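Pre-run checklist, bench arm and gripper
Shared workshop, Hitetti bay
Last updated: August

Filled in by Kiros Lemma before the evening run. Comments by Tsehay Zeleke where marked TZ.

1. Base and mounting
Mount bolts checked with the short wrench: OK.
Play at the shoulder joint: slight, same as last time.
TZ: Slight is fine. If you can feel it at the wrist, stop and retighten.

2. Power
Supply switched off before plugging in: OK.
E-stop pressed and released with the arm powered: OK, arm dropped to hold.
E-stop within reach of the person at the keyboard: FAIL. Moved to the front corner, now OK.
TZ: Please tape it down. It walks across the table when somebody pulls on the cord.

3. Cables
Gripper cable has slack through full wrist rotation: OK.
Connector at the gripper end seated: OK.
Chafing: a shiny spot on the jacket near the second tie. Not through.
TZ: Wrap it before the next run. There is a spare in the Pasaribu box, 200 mm longer than this one. I would sooner keep that for the other arm.

4. Gripper
Fingers open and close on command: OK, 6 cycles.
Finger screws: 2 were loose, both on the same finger. Threadlock added, left overnight.
Force limit in the Rulberg config: set to 82. The file had gone back to the default.
TZ: That is the second time. Save it under your own name and load it by hand until I find what overwrites it.

5. Work area
Paint bottles capped, caps hand tight: OK.
Bin behind the bottles and clear of the home position: OK.
Brush cup out to the left side: OK.
Pens and small parts off the table: NOT DONE.
TZ: Clear the right side too. A pen under a bottle is enough to tip it, and then the pick height is wrong.

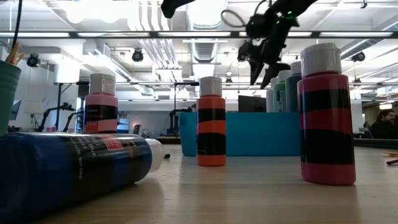 Striped bottles are the ones to use for the pick test. The plain ones stay back by the bin unless the Kikach script asks for them by color. Bottles lying down need the low approach, with the wrist turned to match, and the speed stays at the slow setting for those. If the fingers touch the tabletop at all, log it, even when the grip was good.

6. People
Everyone at the bench told before the arm is enabled: OK.
Hands out of the reach zone while the lights on the gripper are on: OK.
TZ: This goes for picking up a bottle as well. Hit the stop first.

7. After the run
Arm parked, supply off, stop left pressed in.
Log copied to the shared folder.
Caps checked again, any leaks wiped up.

Open items
Wrap the gripper cable (Kiros).
Find out what resets the force limit (Tsehay).
Tape for the e-stop. The roll in the drawer is empty.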